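Tamota: Interim Progress Report to the Doherty Fund for Independent Games
Reporting period: project months four through nine
Prepared by Xiaoyan Long, producer, Wondum
Approved for release by Muchen Liao, studio lead

Status

The project is in late pre-alpha. Of the four milestones in the funding agreement, M1 and M2 are closed, M3 is complete except for one deliverable, and M4 has been started early on the audio side. Spending is inside the approved budget. We are asking for one change to the schedule, set out under Requests.

Tamota is a single-player puzzle game in which the player restores a flooded canal network by opening and closing locks in the right order. The agreed scope is 52 levels in four regions, plus a level editor that ships with the game. Neither number has changed.

Levels and progression

At the close of the period, 28 levels are playable from start to finish with final logic and temporary art. The first region is locked for design. The second region is playable but will be reordered, as three of its levels teach the overflow rule before the player has seen a two-gate lock.

Hanyu Kang rewrote the water solver in month five. The old version updated every cell on every tick and could settle into different results depending on the order in which gates were opened within the same frame. The new version processes only cells next to a change and sorts gate events before applying them. Replays recorded on one machine now play back identically on all our test machines. The replay format had to change as a result, and recordings made before month five can no longer be loaded. We kept the level files compatible.

Undo is now unlimited within a level. It stores gate events only and rebuilds the water state from the nearest checkpoint — a checkpoint is written every 150 ticks. On the slowest supported hardware, the worst case we have found is a visible pause on the large reservoir level. That level will be split.
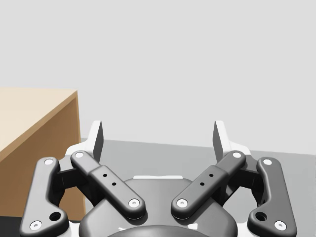
Art and audio

Qiuyue Cao has finished the tile set for the first region and the base shapes for the second. Colors were adjusted twice so that water depth can be read without relying on hue alone; depth is now also shown by a line pattern, which the player can make stronger in the options menu.

Audio is handled by Valora under the subcontract approved at M1. They have delivered the ambient layers for two regions and the full set of gate sounds. Music is sketched but has not been reviewed. Integration took longer than planned because the first delivery used loop points that our engine ignored. Valora re-exported the files at no added cost.

Testing

Two rounds of outside playtesting were held. We collected 127 written feedback forms across both rounds. The main findings were:

Players understood single locks without text prompts, and the prompts have been removed from the first three levels.

The speed control was often missed. It has been moved next to the play button and now has a keyboard shortcut.

Players who got stuck tended to restart the level instead of using undo. The undo button is now highlighted after a restart.

Several players asked for hints. Abrehet Gebremichael has drafted a hint system that marks one gate at a time, and a first version will be in the next test build.

Level editor

The editor is the open M3 deliverable. Placing tiles, linking gates and saving all work. Validation does not: the editor can currently save a level that has no solution. Our plan was to run the solver backward from the goal state, but this is too slow on maps with more than one reservoir. We will instead require the author to solve the level once before it can be shared. This is simpler to build and uses the replay system already in place.

Risks

Controller support is behind. Cursor movement works, but selecting between gates that sit close together is unreliable. If snapping does not fix this by the end of the next period, we will add a gate-by-gate selection mode.

Hanyu Kang remains the only programmer familiar with the solver. Written notes now cover the event sorting and the checkpoint code. The overflow code is still undocumented.

Requests

We ask the Fund to move the editor deliverable from M3 to M4, with its share of the M3 payment held until then. The total amount and the final delivery date stay the same.

Next period

Work will cover the reordering of region two, the first pass on region three, the share check in the editor, the hint system and a music review with Valora. The next build will be sent to the Fund's reviewer in January, with a changelog and a list of known issues.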